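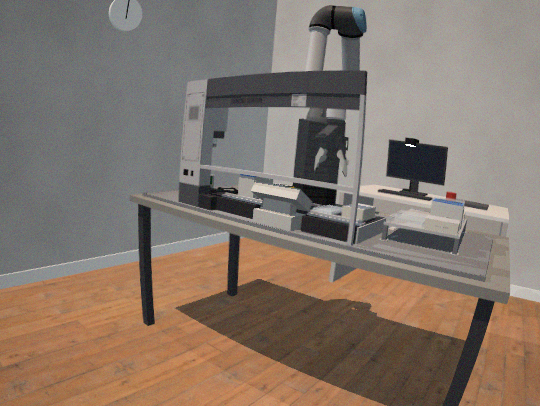 Image credit: Aroha Tamihana

Home & Garden > Floors and Walls > Refinishing

Orange floors, gray walls: sand, stain or leave it?

71 shares

pinewood_dana
We closed on the house in October and every room downstairs has the same floor. Solid wood, knotty, and orange. The previous owners painted all the walls gray a few years back and I think that made it worse. In the evening with the lamps on, the hallway looks like a basketball court.

I had one company out. Grumwood quoted me $1,355 for the living room and hallway, which covers sanding, one coat of stain and two coats of water-based finish. Moving furniture is extra. They want us out of those rooms for three days.

My husband says leave the floor alone and repaint. I want the floor lighter. The boards are solid but I don't know how many times they've been sanded already. What would you do, and is that price fair for the size? The two spaces together are not big.

Reply · 14 likes

oldsashcord
Before you talk about price, find out what the finish is. Most of the orange you see in an older floor is the oil poly on top. It yellows over the years and keeps going. Sand a patch inside a closet down to bare wood and wipe it with mineral spirits. That shows you about what the wood looks like with a clear coat.

If the patch comes up pale, you don't need stain at all. Sand it, use a water-based finish and you're done.

Reply · 22 likes

pinewood_dana
Did the closet this morning. Bare wood is a pale yellow-brown, a lot lighter than I expected. The knots are still dark and reddish. With the spirits on, it went a bit warmer but nothing like the rest of the room.

Reply · 5 likes

Marv_T
Then your husband is half right. Pine goes orange by itself in sunlight, with any finish. Lift a rug in a house with a ten-year-old pine floor and look at the rectangle under it. You'll pay the money, love it for two summers and be back here asking the same question.

I refinished mine with a good water-based product and it's more amber now than the day it was done. Not as bad as the old poly, I'll give you that. But I would not have spent the money if I'd known.

Reply · 9 likes

oldsashcord
It darkens some, sure. There are finishes with a UV blocker and there are sealers with a little white pigment that hold it back. I used the Ellska white sealer under two clear coats in a south-facing room and it's still light. It wants thin coats, and it leaves lap marks if you stop halfway down a board, so work the full length and keep going. I had one mark near the door and had to screen that whole strip.

Reply · 17 likes

Marv_T
White sealer on knotty pine looks like somebody spilled milk on it. That's my opinion and I've seen it in two houses.

Reply · 6 likes

oldsashcord
Then somebody put it on too heavy. You can wipe it back.

Reply · 11 likes

aroha_tamihana
I'd look at the walls first, because paint is cheap and you can change it again. Gray is a family of colors and the undertone does most of the work. A gray with blue in it sits across from orange on the color wheel, so the two push each other. The floor looks more orange and the wall looks colder than it did on the chip. Warm grays with some brown or green in them calm it down.

I went through this in my own place before I knew any better. I painted a blue-gray the week we moved in and spent the whole winter wondering why the room felt chilly with the heat on. I blamed the windows. It was the paint.

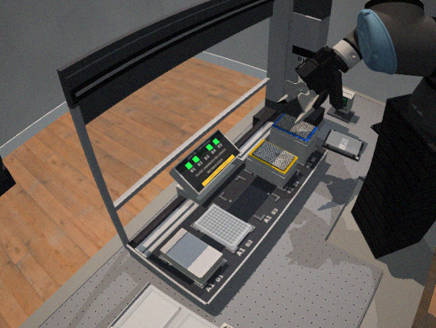 Paint chips are the part people rush, and I include myself in that. A two-inch square held up at eye level is nowhere near the floor, and the floor is what you have to match. Tape a big sample board low down, right on the baseboard, and leave it there for a couple of days. You can see why it matters in the one I've put in here, where a plain gray wall comes down to warm orange-brown boards. The wood is the first color you notice, even though the gray is doing nothing special. Now think of the same boards next to a creamy off-white or a mushroom color. They'd read as brown.

So my order would be walls, then rugs, then live with it through a winter, and only then sand.

Reply · 31 likes

hexkey_lou
Agree about testing low on the wall. Would add that you should look at it under the bulbs you really use. We had warm bulbs in every fixture and switching to a more neutral one took a good deal of the orange out in the evening. Cost us a box of bulbs.

Reply · 19 likes

pinewood_dana
The lamps are all very warm, so that could be a chunk of it. I'll swap the hallway ones tonight and look.

Aroha, what about the trim? Ours is bright white and it's in good shape. I don't want to repaint all of it.

Reply · 3 likes

aroha_tamihana
Leave the trim if it's sound. Crisp white next to a warm wall is fine. The thing I would avoid is a bluish baseboard, and there are more of those around than you'd think because people paint the trim a tint of the wall color. That puts the coldest line in the room right along the edge of the warmest surface.

If the white looks too sharp against the new wall color, a soft white on the baseboards alone is an afternoon of work. You can leave the door casings as they are. I did mine that way and the difference between the two whites doesn't show unless you go hunting for it.

Rugs: go bigger than you think. A small rug in the middle of an orange floor has an orange border on every side. In a living room, get one that reaches under the front legs of all the seating. Flat weave, oatmeal or a dull green. Stay away from navy and pale blue for the same reason as the walls. 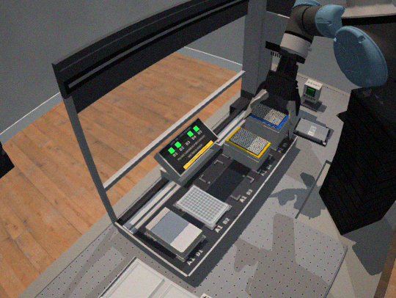
Also think about which way the boards run before you buy a runner for the hall. A striped runner laid along the boards makes a narrow hall look narrower. A plain one or a small all-over pattern is safer. And get a proper pad under it that's marked safe for finished wood, as the cheap rubber ones can stain the finish and then you really will be sanding.

Reply · 26 likes

Marv_T
Second that about the pads. I have a waffle pattern in my dining room floor that will outlive me.

Reply · 12 likes

grain_filler_68
I'll take the other side. I lived with an orange floor for eight years, painted the room twice and bought two large rugs. I never liked it. When we finally sanded, I was sorry we hadn't done it on day one when the house was empty. Add up two rounds of paint and two decent rugs and you're close to that quote.

Dana, is the room furnished yet? If you're still half in boxes, that changes the answer. Dust gets into everything, and moving a full living room twice is miserable.

Reply · 24 likes

pinewood_dana
Half in boxes, yes. The couch and the TV are in and that's it. The bookcases are still flat against the wall in the dining room.

Reply · 2 likes

hexkey_lou
Get a second quote either way. Pavmont does floors in a lot of towns and so do plenty of one-man outfits. Ask each of them the same things: how many passes with the big sander, what grit they finish on, what brand of finish and how many coats. One stain and two finish coats is light for a hallway. I'd want three finish coats where people walk in with shoes on.

And drop the stain from the quote. Pine takes stain unevenly, it goes blotchy around the knots, and after your closet test you don't need it. They should take something off for that.

Reply · 20 likes

oldsashcord
Good catch on the coats. Also have them check the thickness. Pull a floor register or a threshold and look at the edge of a board. You want to know how much wood is left above the tongue. If you can see nail heads or the edges are splintering along the seams, it's been sanded plenty and I'd stop right there.

Reply · 16 likes

Marv_T
Now that I agree with. It's the first thing I'd do, ahead of any quote.

Reply · 8 likes

pinewood_dana
Pulled the register by the front window. There is a good quarter inch above the tongue, no nails showing. So it can be sanded.

Bulbs are swapped in the hall. It is better. My husband says it's fixed, I say it's better.

Reply · 13 likes

aroha_tamihana
A quarter inch is plenty. With the room half empty and that much wood left, I'd move a bit toward grain_filler's side. Still put the sample boards up first. If you do sand, pick the wall color after the floor is finished. It will be a different color from your closet patch once there's a real coat on it.

Reply · 18 likes

tilda_r
Has anyone used the Yatsenko hardwax oil on pine? I keep seeing it mentioned as a middle option. Not trying to hijack, it seems related.

Reply · 1 like

oldsashcord
On a table, yes, never on a floor. Nice to touch and easy to patch. It warmed the wood up a fair bit on mine, so it's not what I'd pick for Dana's problem. They have a version with white in it that I haven't tried.

Reply · 4 likes

pinewood_dana
Second company is coming Monday. I asked for a price with no stain and three coats of finish, and I'm going to have Grumwood redo theirs the same way. Sample boards are taped to the baseboard in the meantime – a mushroom, a cream and one greenish gray. So far the greenish one is winning, and the dog has already chewed the corner of the cream.

Reply · 21 likes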